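Compte rendu de la réunion de quartier, 23 octobre 2022
Secrétaire de séance : Evie Whiteley (pardon d'avance pour les raccourcis, j'écris vite et je me relis mal)

On a commencé avec un peu de retard, le temps de retrouver la rallonge et de chauffer le café. Adebayo Osagie a ouvert la séance en rappelant l'ordre du jour : le bilan de la bourse aux livres, la soirée contes et le bulletin.

La bourse, donc. 418 euros de recettes, et franchement je ne m'y attendais pas ! Les romans policiers sont partis tout de suite, les encyclopédies pas du tout (il en reste 11 cartons chez moi, si quelqu'un a une cave sèche, je suis preneuse). Adebayo propose de baisser le prix des poches l'an prochain, j'étais plutôt contre, on a voté, j'ai perdu. La librairie Okoro nous offre encore des invendus et on la remercie chaudement.
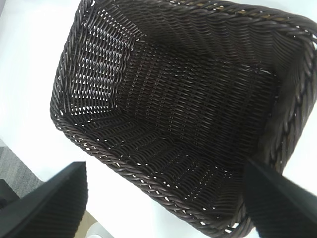
Evie Whiteley

Deuxième point, la soirée contes. La salle Drindonell est réservée, 40 places assises, et on ne poussera pas les murs cette fois-ci. La conteuse de la compagnie Elik viendra avec son musicien. Elle demande un tapis, deux lampes douces et pas de micro. Longue discussion sur l'entrée - gratuite ou au chapeau - et on s'est mis d'accord pour le chapeau, ou plutôt pour un panier en osier brun à l'entrée, j'aime mieux ça. Les enfants du cours de dessin feront l'affiche. J'ai demandé qu'on écrive l'heure en gros, vu la pagaille du mois de mai où la moitié du public est arrivée à l'entracte.

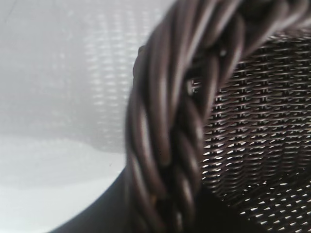

Bulletin n° 20 - page 11

Pour le bulletin, l'imprimerie Kondley a augmenté ses tarifs et on passe au noir et blanc pour les pages intérieures. Ça m'a fait un petit pincement, j'avoue, mais la couverture reste en couleur. Adebayo veut une rubrique de recettes, moi des mots croisés, on essaiera les deux et on verra qui reçoit le plus de courrier. Les articles sont à m'envoyer par mail, sans mise en page s'il vous plaît !

Questions diverses : la clé du local a été refaite en double, Adebayo en garde une et l'autre est chez moi. On a parlé aussi de la fuite sous l'évier, le plombier doit rappeler.

Séance levée à l'heure du dîner. La date de la prochaine réunion sera affichée sur la porte.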